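Home | Archive | Threads | Join the list | Help

Reading time: 3 minutes

Re: [tidy-home] picking up before the vacuum

Hello all, and a special hello to whoever wrote in with the question below,

> I have a bedroom and a sitting room, both with pale carpet, and
> I can never seem to finish either one. I start on the bedding,
> then I see a wrapper, then I go hunting for a bag, and by then
> I've lost the thread. Does anyone do this in a set order? Also,
> do you sort as you go or put it all in one bag?

I do have an order, and I've kept to it ever since we moved into the Illolard apartments, which are carpeted in beige from one end to the other (lovely on bare feet, hard on the nerves). Floor first, always, and the bed after. I know plenty of people on this list go the other way and I'm sure their pillows are very nicely plumped, but once the duvet is straight I start to feel finished, and then the floor waits until June.

So the trash bag goes down on the carpet with its mouth wide open, near the middle of whatever needs picking up, and I fold the rim back a little so it stays that way. Tissues and wrappers go straight in. 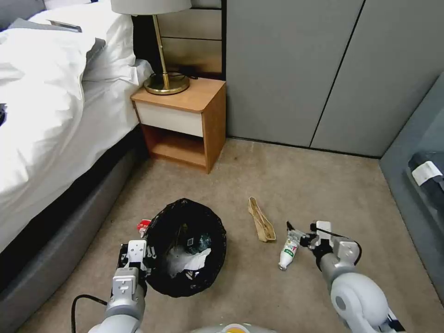 I set a timer for 12 minutes and I don't let myself open a drawer or a wardrobe door until it rings. Drawers are where I get lost! I once found an old Yazzie catalog in the nightstand and that was the end of my morning.

As for sorting, I go halfway. Paper bags get flattened and kept for the recycling, small plastic bottles get a look to see if there's anything left in them, and the rest goes in the one bag. If you try to run 3 or 4 bags at once you'll spend your time walking between them – at least I do, and my knees have opinions on the subject.

The sitting room is the same job with more clothes in it. I leave jackets and throws on the sofa until the carpet is clear, then do the sofa in one go. And do line the little bin before you begin, with enough bag folded over the top that it doesn't slide down inside the first time you drop something in.

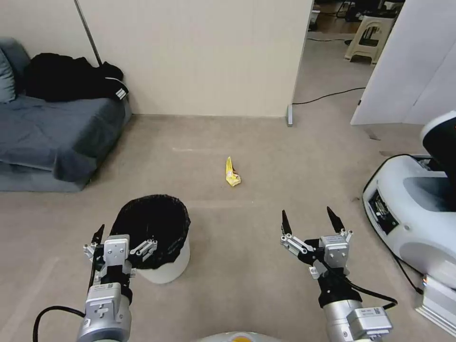

Should you vacuum over small wrappers if they look light enough? Pick them up by hand, every one, because they wrap themselves around the brush and you'll be on the floor with scissors afterward.

I learned that with my old Prisa upright, which I was fond of and treated badly. Do write back and tell us how you get on, and whether the bedroom or the sitting room gave you more trouble.

Warmly,
Birdie Haverford

Recent in this archive:
Getting a duvet back into its cover alone
Trellivness shelf liners, worth it or not?
Faint stains on beige carpet
What do you keep on a nightstand?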